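Subject: Re: Draft 3 of the shared-space guidelines - bins, kitchens and who gets to say stop

Hello all, and thanks for your patience while I worked through the pile of replies to draft 3.
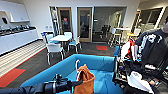
Myung-ja Song wrote back within the hour that section 4 is written for a lab with a painted line on the floor, and that most of us don't have one any more. Her whole message is worth having in front of you, so I'm quoting the main part of it:

> Yetunde, I've read the draft twice and I like most of it. My trouble is with section 4. It says "the working area shall be marked and kept clear of persons not involved in the task." That's fine at Breden, where we have the old test hall. It's no use at all for anyone running a mobile unit in a room where people also eat their lunch. We've been doing laundry sorting and tidy-up tasks in shared rooms since December, and the working area moves whenever the base moves. Do we re-tape the floor every time?
>
> I'd also like to know who is allowed to stop the thing. The draft says "the operator." At our place half the useful stops have come from whoever was filling the kettle.
>
> And one small one. Section 6 lumps soft containers in with rigid ones. A fabric bin gives when you lean on it. A crate doesn't. I don't think the same contact rule can cover both.
>
> Otherwise, thank you for taking this on. I know it's a thankless job.
>
> Myung-ja

First of all, Myung-ja, it hasn't been thankless in the least, and I've had some lovely notes off-list, including one from Seung-woo that ran longer than the draft itself. But you're right on all three counts and I've spent a good part of the last couple of weeks rewriting with your message open beside me. Let me go through where I've landed, and please, everyone, tell me where it still doesn't match how you work.

**Section 4, the working area**

I've taken out the sentence about marking the floor, at least for mobile bases. What I've put in its place is a moving zone, measured from the outermost point the arm can reach in its present task and not from the centre of the base. (Several of you measure from the centre because that's what the software draws on the screen. Please don't - the arm is the part that swings.) The new wording goes like this:

> 4.2 For a mobile unit the working zone travels with the unit. It extends to the full reach of each arm in every direction the task permits, plus a margin set by the site and written down. Where the zone overlaps a walkway, a door or a kitchen counter in use, the unit runs at the site's reduced speed.

I did go back and forth on "in use". Dong-hyun thought a counter should count as in use whether or not anybody is standing at it, on the grounds that people come around a corner with a hot mug faster than you'd think. I have some sympathy with that. On the other hand, if we write it his way then a small kitchen can never be anything but a reduced-speed room, and I worry people will simply skip the clause. So for now it's "in use", with a note underneath saying that a site may choose to treat it as always in use, and that we'd encourage it in the first 30 days of work in any new room. If there's a strong feeling one way or the other, speak up.

Doors get a paragraph of their own, which they didn't before. A glass door is a blessing, as you can see who is coming, but it's also a nuisance for some depth sensors, and we had two sites report ghost obstacles near glass partitions when they answered the questionnaire. I've asked that every site walk its glass before the first session and note down what the sensors make of it. It's a dull job. Bring a coffee.

Mats and changes of flooring have gone in the same walk-through. The Prorkdale group wanted all loose mats lifted for the day. I've made it softer than that: check that the base crosses the edge cleanly at working speed, and lift the mat if it doesn't. Some buildings won't let you lift them anyway.

**Section 5, who can stop it**

Anyone. I've written it as plainly as I could manage:

> 5.1 Any person in the room may stop the unit at any time and need not give a reason.
>
> 5.2 The operator restarts the unit, and only after speaking with the person who stopped it.

I can hear some of you groaning about 5.2, and I did have a friendly grumble from Sepúlveda that this would turn a quick stop into a chat. Well, yes, a bit. But I've sat in on enough sessions to know how it goes when the operator assumes the stop was an accident, clears it and carries on, and the person who pressed it decides never to press it again. A few words across the room will do. It needn't be a form.

What does need a form (a very short one, I promise) is a stop where the arm was inside a container or holding something. I'll come to that.

There's also the question of where the stop button lives. The draft said "on the unit and with the operator". Xuelian pointed out that a button on the unit is inside the zone we've just told people to stay out of, so somebody wanting to stop it has to walk towards it. I can't believe I missed that! The new version asks for a third one, at a fixed spot outside the zone near wherever people normally come in. A wireless one on the wall is fine if you test it at the start of each session.

**Section 6, containers**

Now this is the part I've enjoyed most, and I'm afraid it shows in the length. Section 6 is split in two.

Rigid containers keep the old rule. No deliberate contact with the wall or rim, and any contact over the site's force limit is a stop.

Soft containers - fabric bins, padded bins, bags held open on a stand - are allowed light contact, because frankly you can't fetch a piece of cloth off the side of a padded bin without touching the padding. What I've tried to do is say which contact we mean:

> 6.4 With a soft-walled container the fingers may touch the inner wall during approach and grasp. The wrist and forearm may not rest on the rim. A grasp shall not be closed on the container itself, and where the wall and the item can't be told apart the unit opens, withdraws and tries from another side.

The last part came from Seung-woo, who has seen more pinched bin walls than anyone should. Fabric against fabric is hard for the gripper and it's hard for the person watching too. Contrasting colours help enormously, so there's a recommendation (not a rule) to choose a bin that doesn't match what's going in it. If you sort dark clothes, don't buy the dark bin. I realise that sounds like something your mum would tell you.

Hangers deserve a mention as well. A hook standing up out of a garment is a lovely thing to aim for, and a lot of us do aim for it, but it will catch on a rim or on the gripper's own fingers just as readily, and then you've got a loaded wire or plastic hook and a bin coming along for the ride. So where there's a hanger in with the cloth:

> 6.6 Where an item includes a hook or hanger, the lift is made slowly and is halted if the container moves with it. No person shall free a caught hook by hand while the arm is powered.

I'd like 6.6 to be a "shall" all the way through and I'm not planning to budge much on it. Of the 22 incident notes you kindly sent me, 7 involved a hook or loop catching on something, and in a fair few of those somebody's first instinct was to reach in and unhook it. It's the most natural thing in the world to do. That's exactly why I'd like it in writing, and said out loud at the start of a session to whoever is in the room.

The short form I mentioned is attached to this section. It asks what the arm was holding, whether the fingers were open or closed, where the base was, and who went near it before power was off. Lornalstead have been trying it and say it takes them a couple of minutes, less once you've done it a few times.

**Odds and ends**

The base parked against a container: draft 3 said nothing, and it ought to have. I've suggested the container may touch the base so long as it isn't wedged between the base and a fixed object, and that no cable runs between the two. Several sites work with the bin tucked right in close, and it does keep the floor clearer for everybody else, so I didn't want to forbid it.

Loose covers and bits of paper: please look the unit over for anything sitting on it before it drives off. I've added it to the start-of-session list, which is now 10 items long, and I'd rather not see it get any longer, so if you want to add one, kindly nominate one to remove.

Furniture: chairs get moved by people who have every right to move them. The unit has to cope, and if it can't, it has to stop and wait. I've struck the line asking staff to return chairs to their marked positions. It read rather bossy, and I don't think anybody was doing it.

Signage: still undecided. Dong-hyun has offered to collect the wording you all use at your doors, so would you send it straight to him and spare me the sorting? Photos of the sign are fine.

What I'd love from each of you is a read of sections 4 to 6 against one real room that you use, preferably the awkward one. Walk it with the draft in your hand and scribble where it fails. Comments to the list if they're of general interest, to me if they're commas. I'll keep draft 4 open for 30 days and then Xuelian and I will sit down and go through the lot.

Myung-ja, one question back to you while I think of it. When the base moves between the counter and the table, do you announce it in any way, or does it just go? We've nothing on that in any section and I've had three different opinions from three people.

Warmly,
Yetunde Omoregie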